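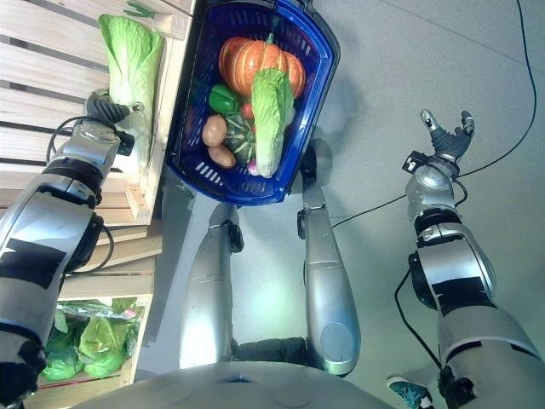
Gonçalo Abreu

Section 3. Setting Up the Crisper Drawer and Storing Leafy Vegetables

Welcome back, and I hope the leveling in Section 2 went smoothly! The Wilby 296 has one deep crisper drawer at the bottom, and a few quiet minutes with it now will keep your cabbages, lettuces and greens in good shape for a long while.

Before you begin, let the refrigerator run empty with the door closed overnight. If you plugged it in on Monday evening, you can load it on Tuesday morning.

1. Pull the drawer toward you until it stops, then lift the front edge and slide it free. Take off the blue shipping tape - there are two strips, and the one at the back is easy to miss.

2. Wash the drawer in warm water with a little dish soap and dry it well, corners included.

3. Lay the ribbed mat in the bottom with the ribs facing up.

4. Set the drawer on its rails and push gently until you hear a click on both sides.

5. Move the humidity slider to the leaf symbol for greens, or to the apple symbol for fruit.

Note: Apples and ripe pears give off a gas that turns leaves yellow, so please keep them on the upper shelf if you can spare the room.

Storing napa cabbage

A whole napa will keep happily for 2 weeks or more, and my own family goes through a good many of them once soup weather arrives in December.

1. Peel away any torn or spotted outer leaves, but leave the root end on.

2. Don't wash it yet. Wrap the whole head in a dry paper towel, then slip it into a bag left open at the top.

3. Stand it upright if the drawer is deep enough for your cabbage. A very tall one can lie on its side, with nothing heavy on top.

4. Change the paper towel whenever it feels damp.

Once cut, wrap the open side snugly and use the rest within 3 days.

Caution: Don't push the head against the back wall of the drawer, where the leaves can freeze and go glassy.

Caution: Never lift the drawer out while it is full. Empty it first - your back and the rails will both be better for it.

For a replacement mat, ask your dealer for part 124. Shelf adjustments are covered in Section 4.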